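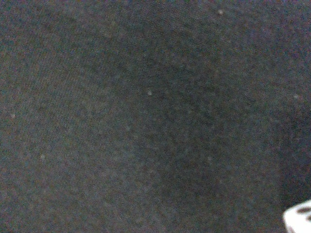

Peluches sur tissu foncé : ce que le robot nous a appris

Imprimer cette page | Envoyer par e-mail

Mercredi 6 juillet

Suite des astuces linge. Vite fait, je pars à l'atelier dans dix minutes.

Sheyla Arboleda (projet Clado) a fait passer une pince avec petite caméra au poignet sur du tissu sombre, genre feutre ou polaire. 366 passages, cinq façons de faire. But : repérer les peluches claires et les enlever sans abîmer. Ce qui en sort, pour nous à la maison :

- Lumière de côté, pas au plafond. Sur gris anthracite les petits points blancs ressortent bien mieux.
- Tissu à plat. Dans un creux, l'ombre mange tout et le robot ratait là, presque toujours. Moi aussi.
- Regarder de très près, puis reculer. De trop près c'est flou, on prend le grain du tissu pour de la poussière.
- Suivre le sens du poil. A rebours, la fibre se lève et ça en refait.
- Tapoter au ruban, ne pas frotter. Meilleur score des cinq méthodes, et de loin.
- Brosse dure : non. Classée dernière.

Pylyp Semeniuk a refait l'essai à la main avec un rouleau Costex, même classement. Lui commence par les bords et finit au milieu. Les images (1 564 en tout, dont 751 triées à la main, bon courage) servent maintenant à régler la vitesse d'approche. Plus lent = moins de ratés, mais pas testé sur le velours ni sur la laine bouillie. Si quelq'un a essayé, écrivez-moi.

Pour le ruban : largeur de deux doigts, changer dès que ça colle moin.

A lire aussi
Détacher le feutre sans auréole
Brosses Brurine : lesquelles garder
Ranger les plaids en janvier
Entretien de la planche Casado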